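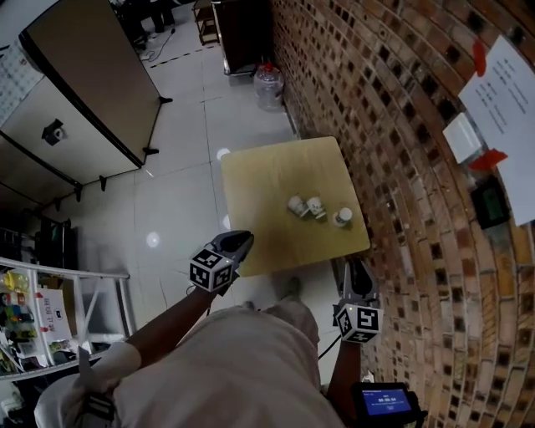
Three paper cups on the small table by the curved brick wall at Nollcombe.

Karine Lavoie has been in charge of the tea corner at the Nollcombe hall for 12 years, and she would like it known that she never asked for a new one. The old trestle did the job. Then Perndale, who manage the building, announced a "refreshment point", and what arrived was a small square table.

"It's a table," she says. "I've nothing against it. But you can't call it a point."

I had come expecting to hear how well the change had gone. The newsletter in June said visitors were "delighted". Lavoie wants to know which visitors. She puts the number through the door at some 2000 a year, and she can remember two who mentioned the furniture. One of them wanted to know where to put his coat.

Her main complaint is the paper cups. They replaced the china, which went into boxes and then, she believes, to the Coughlan site. "They tip over if you look at them. A mug stays where you put it. I was told paper would save on washing up, and it does, but now I'm picking cups up all afternoon and the bin wants emptying twice."

Was the china really so much better? I remember chips and brown rings. She gives me a look.

"Some of it was chipped," she admits. "You could still drink out of it."

She is kinder about the wall. The brick curves, so nothing square will ever sit flush against it, and she warned them of that before anyone had measured up. She likes it all the same – the mix of reddish and tan brick, the deep gaps between. What she can't stand is paper taped to it. "Nobody reads a full page of print standing up with a hot drink."

Perndale are now talking about matching tables at Braria. Lavoie has not been asked for her views, though she has written them down.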